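Workshop notebook, 9/14/22
Pricing and pitch practice, Flidach

Picking up where the last entry stopped, with the price sheet. I rewrote it again last night and I'm much happier with it! The old one had the setup fee, the monthly fee and the training fee as separate lines, and every person we showed it to went straight for the training fee and asked if we could drop it. Of course they did. It looked like the kind of thing you drop. The new one has a single monthly price with the training folded in, and then a short list underneath of what's included. Reece read it through in silence, then said "oh, I'd pay that," and I've written that down because Reece says that sort of thing maybe once a year.

The afternoon was the pitch practice. Aurora Magalhães played the buyer (operations lead at Walthorpe, which is the call we've got coming up) and Reece Lambert kept time and took notes. I did the talking. We ran it twice, start to finish, then kept going back over the bits that went wrong.

First run: 17 minutes before I asked a single question. I honest to goodness thought I'd asked one early on, but Reece had it in the notes and it was me saying "does that make sense?" and carrying straight on. That doesn't count. Aurora said she'd stopped listening somewhere in the part on how we started, and that a buyer in her chair would have been reading email by then. Fair enough. The founding story is coming out of the opening altogether. If they ask, I'll tell it.

Second run was so much better. I opened with "how are you handling late orders at the moment?" and then made myself be quiet. Aurora talked and talked, and half of what she said was stuff I could use later on. She'd clearly done her homework on Walthorpe, too, because she brought up their two depots and the trouble with having each one keep its own list. I wouldn't have thought to ask. It's going in the question bank.
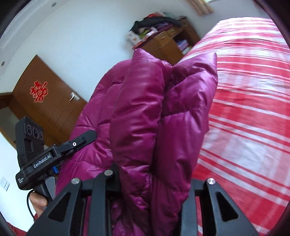 The bit I really want to get down while it's fresh is the discount conversation. Aurora went hard on it. She said, very pleasantly, "We'd need to see 10 per cent off to take this upstairs," and I said yes. Just like that! No pause, nothing in return. Then she asked for a longer trial, and I said yes to that as well. By the end I'd handed over a discount, a longer trial and my own mobile number for support on weekends, and all I had to show for it was a promise to "have a look."

So we stopped and made a list of things we could ask for whenever somebody wants the price lower. What we've got so far:

Pay the year up front
Sign before the end of their quarter
Let us write up how it went, with their name on it
Introduce us to one other firm they work with
Start with both depots instead of one

I love this list. It makes the whole thing feel like a trade, and I found I could say the words out loud without going red. On the next go Aurora asked for her 10 per cent and I said, "I can do that if you're able to pay for the year up front," and then I sat there. It was a long silence. Reece told me afterwards it was a few seconds. Felt like a winter. But she came back with, "I'd have to check with finance," and that's a completely different conversation from the one we'd had an hour before.

Notes on wording, from Reece's page:

"If you can, then I can" works. "I can, but only if" sounds grumpy.
Say the number and stop. I keep adding "but we're flexible" to the end of it, and each time Aurora's eyebrows went up.
Stop saying "just" and "hopefully."
When they say it's too expensive, ask what they're comparing it with. Don't guess.

That last one matters more than I'd realised. We've been treating Inskip as the one we lose to, and I had a whole answer ready on why we're better for small teams. Then Aurora, still being the buyer, said she wasn't comparing us with Inskip at all. She was comparing us with leaving things as they are and paying someone a bit of overtime. My answer was no use whatsoever. I need a new one, with a proper sum in it: hours spent chasing late orders in a week, times what they pay, next to our monthly price. Will try to build it as a one-page sheet they fill in themselves. I think people trust their own numbers far more than ours.

Walk-away point. We'd never written one down, and I can see now why I kept drifting. Spent a good while on this with the costs open. Reece wanted it higher than I did and Aurora wanted it higher again. We settled on a figure all three of us can live with (it's on the inside cover of the costs folder, not repeating it here in case this page gets passed around). Under that, we say thank you and leave the door open. I'm a bit nervous about it, but also relieved? It's one less thing to decide while somebody's staring at me.

Nernwood follow-up. The contact list from the Nernwood meet-up stands at 41 names now it's been cleaned up. I'd planned to send the same email to everyone, but after today I'd like to try two versions, one opening with a question and one opening with what we do, and see which gets more replies. Aurora bets on the question. I do too, so it isn't much of a bet. Reece is holding out for the other one, mostly to keep us on our toes.

For Aurora, if you read this before I see you: could you be a different buyer next time? Someone vague and friendly who agrees with everything and never commits. I think those are the ones I'm worst with, and I'd like to get a few under my belt before the real calls start piling up in February.

To do:

Question bank into the shared folder, with the depot one added (me)
Overtime sheet, first draft (me)
Cut the founding story out of the slides (Reece)
Two email versions for the Nernwood list (Aurora has offered, yes please)
Check with the accountant how paying up front should go through the books
Print the trade list small enough to sit beside the keyboard

One more run-through before the Walthorpe call, full length, with the timer where I can see it.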